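梱包作業の覚え書き（フィルム、コンベヤ脇のコンテナ、再使用の段ボール）

11月に入って荷の量が増えたので、梱包場の手順を書き直している。前回の記事では棚の番号の付け方を扱った。今回は、巻く、置く、詰めるの三つに分けて書く。自分用のメモを整理したものなので、一般的な梱包の解説としては抜けが多い。

家具にフィルムを巻く

家具類の保護はストレッチフィルムで行う。うちではSkinduraの幅の狭いほうを主に使い、天板のように面の広いものだけ広幅に替える。広幅は速いが、角の手前で張力が逃げやすく、余った分が斜めのしわになって寄る。見た目が悪いだけなら放置してよいのだが、しわの山は運搬中にほかの荷と擦れて最初に破れる。破れたところから端が浮き、浮いた端が台車の車輪に巻き込まれる。先月の巻き直しは、原因を書き残してある分についてはほとんどがこの経路だった。

脚付きの家具で判断が分かれるのは、天板の裏までフィルムを回すかどうかである。私は回す。表だけに巻いて縁で切ると、縁の下に薄い端が垂れ、立てて運ぶときに手がかかる。手がかかれば引っ張られ、引っ張られればほどける。裏に回して一度押さえ、脚の付け根の内側で終わらせると、端が外から触れない位置に入る。 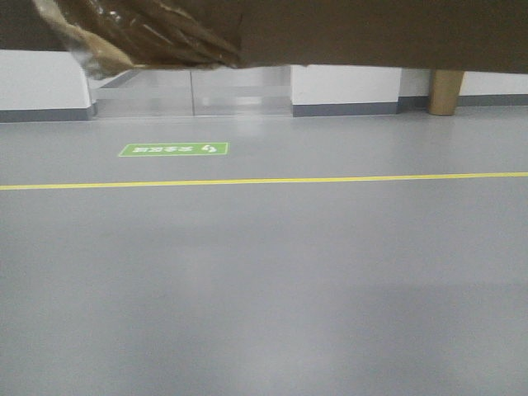
脚そのものは別に巻く。天板から続けて一気に脚まで下ろすやり方もあり、前の職場のブンソン・タウィーサックさんはそれで通していた。彼の巻き方は張力が均一で、まねをしようとしたが、私がやると付け根でフィルムがねじれて帯状になり、塗装面に筋が残った。筋は布で拭けば取れる程度のものでも、受け取った側から見れば傷と区別がつかない。以後、脚は別巻きにしている。

先細りの脚は下から上へ巻く。上から始めると、細いほうへ向かうにつれて層がずり落ち、床に近いところで団子になる。下端は少し余らせて折り返し、接地面にはかけない。接地面にかかったフィルムは床で滑る。

温度についても書いておく。冬のフィルムは伸びが鈍い。保管場所が冷える場合は、使う分だけを前の晩に室内へ移しておく。冷えたまま強く引くと、途中で白く濁って裂ける。夏と同じ力加減で巻かないこと。夏の反省としては逆に伸ばしすぎがあり、張力が強すぎて薄い棚板が反った例が一件あった。反りは開梱後に戻ったが、先方への説明に時間を取られた。

剥がすときの話も少し。Pasariのテーブルのように塗装が柔らかいものは、フィルムを直に当てず、薄紙を一枚入れる。密着したまま長く置くと、剥がしたあとに艶の差が出ることがある。見分け方は単純で、裏の目立たない場所を爪の腹で押して跡が残るようなら紙を入れる。紙は天板の寸法より少し小さく切る。縁まで覆うとフィルムの食いつきがなくなり、紙ごと回ってしまう。

刃物は開梱の際にも天板の上では使わない。切るなら脚の間、裏側の空いたところで切り、そこから手で裂いていく。

コンベヤと青いコンテナ

小物はプラスチックのコンテナに集め、ローラーコンベヤの上で仕分ける。コンテナは青で統一した。以前は大きさも色もそろっておらず、重ねたときに縁が噛まないものが混じっていた。噛まないコンテナは段積みの途中で少しずつずれる。ずれに気づくのはたいてい上の段に物を入れたあとで、直すには全部下ろすことになる。

長い辺を手前に向けて置く。取っ手が横に来るので持ち上げるには一手間増えるが、中身を見るのも手を入れるのも、この向きのほうが腰への負担が小さい。ただしローラーの上では、長辺が進行方向に対してどう当たるかで転がり方が変わる。底に補強の凹凸があるコンテナは、向きによってローラーの間に落ち込み、一拍遅れて動く。中身が背の高い瓶だと、この一拍で倒れる。瓶を入れるときは仕切りを必ず使う。

コンベヤの高さはバン・ギルスさんに調整してもらった。脚の穴を一つ分だけ下げ、下流側はそのままにしてある。以前の傾きでは、軽い箱は途中で止まり、重い箱は端で当たっていた。現在は軽い箱も重い箱も手で送る前提にして、勝手に流れないほうを選んだ。速さは落ちた。当たって潰れる角も減ったので、差し引きでは得をしていると思う。

ローラーの手入れは、回らないものを見つけて抜き、軸の端に絡んだものを取る。絡んでいるのはほぼ例外なくフィルムの切れ端か、箱の紐である。油は差さない。差した直後はよく回るが、紙粉を吸って固まる。乾いた布で拭き、それで回らなければ交換する。

記録はClikanceに入れている。コンテナごとに番号を振り、中身の行き先と詰めた時刻だけを書く。備考欄は使わないことにした。使えるようにしておくと、人によって重要なことが備考に入り、検索にかからなくなる。今月の途中までで171件の記録があり、行き先の書き間違いは手で直した。間違いの多くは、似た棚番号の取り違えだった。番号の付け方そのものに問題があるということなので、これは前回の記事に追記する。 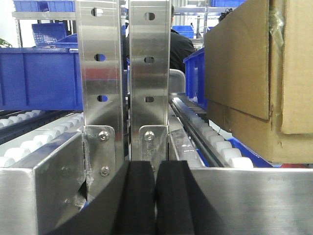 段ボールの再使用

届いた段ボールは、状態がよければもう一度使う。基準は次のとおりにしている。

底の折り目に指を当てて押し、戻ってくるもの。戻らない箱は中芯が潰れている。
フラップの付け根に裂けがないもの。
側面の縁の毛羽立ちは、表の紙が薄くめくれた程度であれば可。中芯の波が見えるまで裂けたものは不可。
一度濡れた箱は、乾いていても不可。
古い伝票は剥がすか、上から全面を覆う。

三番目の基準は最後まで迷った。縁の紙がめくれている箱は見た目がくたびれていて、外すべきだという意見もあった。試しに、めくれのある箱とない箱に同じ重さの本を詰めて積んでみたところ、一晩置いた沈み方に目立った差はなかった。箱の強さに効くのは縦の角と波の状態で、上縁の表紙はあまり関係しないらしい。条件をそろえた試験とは呼べないので、数字は載せない。

もっとも、見た目の問題は残る。そこで再使用の箱は倉庫間の移動に限り、個人宛ての荷には新しい箱を使う。行き先がOlatunjiの倉庫であれば再使用、それ以外は新品、と決めてからは迷う時間がなくなった。

詰める順序について。口を開けた箱の側面は、立てたままにしておくと内側へ倒れてくる。倒れた側面に手が当たり、物の角が当たり、縁が傷む。フラップは外へ完全に折り返し、折り目を一度しっかりつけてから詰め始める。折り目が丸いままの箱は、閉じるときに蓋が浮く。浮いた蓋をテープで押さえつけると、テープの端から剥がれてくる。

重いものを底に、という原則はそのとおりだが、底の中央に集めないほうがよい。中央に集めると底の合わせ目に荷重がかかる。重いものは底の四辺に寄せ、中央には軽くて嵩のあるものを置く。隙間は紙で埋める。空気の緩衝材は見た目に埋まっているようで、上から押すと逃げる。紙は丸めすぎず、手のひらで潰して少し抵抗が残るくらいにする。

テープは底を十字、上を一文字にしている。底を一文字で済ませた箱は、持ち上げた瞬間に中央が下がる。テープの端は側面へ指四本の幅だけ下ろす。短いと剥がれ、長いと次に使うとき表の紙まで持っていく。縁の毛羽立ちの何割かは、前に使った人のテープの剥がし方が原因だろうと見ている。

剥がすときは、箱の面に沿って低い角度でゆっくり引く。真上に引くと紙がついてくる。急ぐなら剥がさず、合わせ目に沿って切り、残ったテープはそのままにしておく。二度目のテープはその上に貼ってもよく付く。

箱一つを組み立てて詰め、閉じて伝票を貼るまで約15分かかる。本や缶のように形のそろったものならもっと短く、食器が入ると読めない。食器については別に書く。
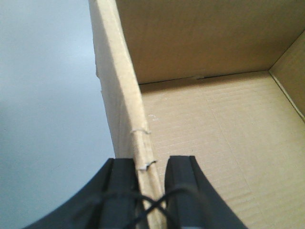 再使用の段ボールは何回まで使ってよいのか。

回数では決めていない。使うたびに底の折り目を押して確かめ、戻りが悪ければその時点で外す。目安を聞かれれば3回と答えているが、軽い衣類ばかり入れていた箱はもっと持つし、缶詰を入れた箱は一度で終わることもある。外した箱は平らに潰し、緩衝材の下敷きや家具の角当てに切って使う。角当てにする場合は、波の向きを角に対して直角に通すと折りやすい。

残っている作業

コンテナの番号札を貼り替える。現在の札は短辺に貼ってあり、長辺を手前にすると見えない。札は100枚で注文済みで、届いたら長辺の縁のすぐ下に貼る。縁に近すぎると重ねたときに隠れるので、貼る前に一度重ねて位置を決める。

薄紙の在庫が少ない。広幅のフィルムは使い切ったら補充せず、狭いほうだけで一か月やってみる。天板に時間がかかるのは承知のうえで、巻き直しまで含めた時間を比べたい。結果はこの記事の末尾に追記する。

ローラーのうち下流側の端に、軸が鳴るものがある。バンさんに見てもらう予定で、それまでは重い箱をその手前で降ろしている。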